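Re: [callura-growers] Splitting the seed order this year

On 3 Jun 2023, Parisa Parsa wrote:
> Hi all, before I send anything off to Grendora, can people tell me
> whether they want the broad beans by the packet or by the kilo?
> The kilo price is better but then somebody has to weigh them out.
> Also, is anyone still growing the Ghaffari garlic, and would you
> part with a few bulbs for planting?
> Parisa

Hello Parisa and everyone,

Thanks so much for taking the order on again, I know it eats up an evening or two. My vote is for the kilo. I have the old kitchen scales and a big stack of paper envelopes left over from my daughter's wedding (the cream ones, rather fancy for beans!) and I'd be quite happy to sit at the kitchen table and do the weighing. If we go with 100 grams an envelope, that should suit most plots, and anyone with a big family can take two.

On the garlic – yes, I'm still growing it, and it did beautifully last season in spite of my planting it late. I can spare 15 bulbs, though I'd like them to go to people who will save some back for next year. It's the purple-streaked one, quite hot when raw, and it keeps on the laundry shelf until well after you're sick of the sight of it. Get it in soon, pointy end up, and don't water too much while it's cold.
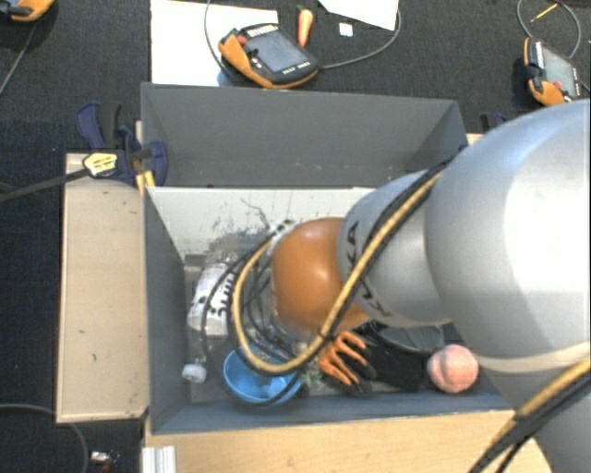

I'd also like to put in a word for the peas. Last year we ordered the tall climbing sort and a few of us had nothing to grow them up, so they ended in a heap on the path. Could we ask for the dwarf ones as well this time? My neighbour at Semgate swears by them and picked a colander full most evenings in spring, and she's on heavier clay than any of us.

One small thing about money. I still owe you nine dollars from the April onion sets, so please add that to my share and don't be polite about it. I'll bring 20 in an envelope (a cream one, naturally) when I drop off the garlic, and you can tell me if it falls short.

Oh, and if anybody has a spare bit of shade cloth, even a ratty piece, I'd love it for the lettuces. The colour doesn't matter in the least. I can swap for rhubarb crowns or a jar of the cumquat marmalade, which set properly this time.

Warm wishes to all,
Margaret
Plot 9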